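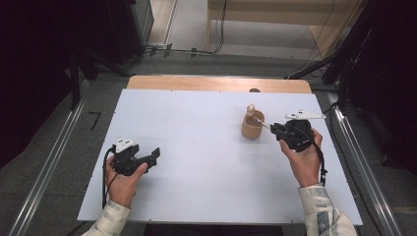 White board on the work table, with the wooden cup and peg at upper right.

Protecting a light wood table with a loose white board - how to stop it sliding?
Posted by Priya Delacroix, May 8, 2023

I use a rectangular white board as a work surface on top of a wooden table. It lies flat and has a smooth, matte face. Small wooden parts, mostly cups and pegs, are sorted and fitted on it. The board is not fixed to the table. When I push sideways on a cup, the board creeps toward the back, and by the end of a session it is out of square with the table edge. I do not want screws or permanent glue in the table. The finish is a clear oil, last applied in October. What is the usual method?

Przemysław Czarnecka
Use thin open-weave shelf liner, the rubbery kind sold by the roll. Cut it slightly smaller than the board on all sides so that it does not show or collect crumbs. Wipe both surfaces with a damp cloth first and let them dry. Dust is the usual cause of creep.

Two cautions. Some liners react with oil finishes and leave a grid pattern, so test a small piece under a weight for a week in a place that does not show. Also lift the board now and then. Wood that is covered all the time stays paler than the rest, and on a honey-colored top the outline will be visible.

If you would prefer not to use liner, cork sheet is safer on oil but grips less. I use cork with two small clamps at the back corners.

Brodie Stubbs
double sided tape. worked for me

Youssra Mahrous
I would not use tape on an oiled top. It either lets go in a few days or pulls the finish when removed. I had to sand and re-oil a Flonley table after that.

Cork is fine for light work. Check the underside of the board as well - if it has a slight bow, it will pivot on the high spot whatever you put under it. Press on each corner in turn. If one rocks, add a second layer of cork there.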